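August 14, 2020
By the Gradumik young readers' page

How does a robot know where its hand is?

Close your eyes and touch your nose with one finger. Most children can do it the first time. You did not see your finger and you did not see your nose, but your body knew where both of them were. Now keep your eyes closed and try to pick up a pencil that a friend has put on the table. It is much more difficult. You feel a little to the left, then a little to the right, and maybe you push the pencil onto the floor.

A robot has the same two problems. It must know where its own hand is, and it must know where the other things are. In this text I will try to explain how the software of a robot solves them. Software is the part of the robot you cannot touch. It is a long list of instructions, and the robot's computer follows these instructions very quickly.

Knowing your own arm

A robot arm has joints, like your shoulder, your elbow and your wrist. In every joint there is a small sensor which measures how much the joint is bent. The software reads these numbers. It also knows how long each piece of the arm is, because a person has written it down. From the bends and the lengths it can work out where the hand must be.

You can do this with paper. Cut two strips of card and join them with a pin. Fix one end to a sheet of paper with another pin. If you tell a friend "bend the first one this much and the second one this much", your friend can find the place where the free end will be, and needs no other help. The robot does the same thing, only with more strips and many times in each second.

Looking at the world

For the second problem most robots have a camera. You may think that when a robot has a camera, it can see. But a camera only gives numbers. Every picture is made of very small squares, called pixels, and each pixel has numbers that tell how much red, green and blue is in it. For the computer, a picture of your grandmother and a picture of a potato are both a big table of numbers.

So there must be a piece of software that looks at the numbers and finds out what they mean. This work is called perception. It is a long word, and it only means noticing and understanding what is around you.

In our workshop in Flallcombe the perception program is called Filtel. When we teach Filtel, we often use pictures from a simulator. A simulator is like a computer game that nobody plays for fun. It has walls, boards, lamps and a robot, and all of them are made by the computer. If the robot in the simulator hits a table, the table has no scratch and we can start again.

When the robot's hand is near a piece of furniture, or near the place where two walls meet, the camera cannot see the whole thing any more. It sees only a small part from very close. Look at the next picture and try to guess what the big object is, before you read further.

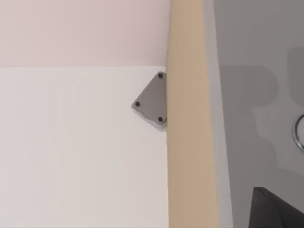

A close view made in a simulator. Can you find the three screws? The dark shape in the bottom corner looks like a finger of the robot's gripper.

Was it difficult? I looked at it for a long time too. There is pink, there is off-white, there is a wooden board, and there is grey. Without the rest of the room it is not easy to say more, and Filtel has the same trouble. But there are some clues which a program can use.

The first clue is edges. An edge is a place where the colour changes suddenly. Pink stops and off-white begins, and between them there is a straight line. The software goes through the pixels and compares each one with its neighbours. If they are almost the same, it is probably still the same surface. If they are very different, it marks an edge. Straight edges are often made by things that people build, like shelves and doors.

The second clue is small details. The grey metal plate beside the board has three dark dots. Small dark dots on a light background are good for a program, because it can find them again in the next picture. If the camera moves to the left, the dots move to the right in the picture, and from this the software can calculate how the camera has moved. We call such points landmarks. Sailors use the same word for a church tower or a big rock on the coast.

The third clue is a difficult one, and it is shadows. On the grey part there are soft, dark, bumpy shapes. You know from experience that a shadow is not a thing. You cannot bump into it. But a program that has never learned this can believe that there is a dark object on the wall, and then it will plan a silly way around it. When we began, Filtel made this mistake in 20 pictures out of 171. We showed it many more shadows, with soft borders and with hard ones, and in May the same test gave 2 mistakes.

How can a program learn? We show it a picture and it gives an answer, for example "shadow" or "solid thing". Then we tell it the right answer. If it was wrong, the program changes some of its inside numbers a very little bit, and we show the next picture. The simulator is useful here because it already knows all the right answers. It made the wall and the shadow itself, so no person has to sit and write them down.

Making a plan

When the software knows where the hand is and what is around it, another part begins to work. It is called the planner, and ours has the name McGrath. The planner imagines many possible ways for the arm to move. Some of them would hit the board, and it throws these away. Some are safe but very long, like walking around the whole school to reach the next classroom. From the others it chooses a way that is short and still leaves a little space on both sides.

Then comes the last part, which is called control. Control sends the orders to the motors and checks the sensors in the joints again and again. If the arm is a bit behind the plan, control pushes a bit more. If it is too fast, control slows it down. You do the same when you carry a full glass of water.

Something to try at home

Take a piece of paper and roll it to make a tube. Close one eye and look through the tube with the other. Ask somebody to lead you near to a thing in the room, so near that you see only a part of it. Try to say what it is. Look for an edge, for a small detail and for a shadow, and say them aloud. Then take one step back and look again.

Younger readers can do it with a parent. The paper arm with the pins works better with 18 centimetres for each strip, because short strips bend in a strange way when the pin is not tight.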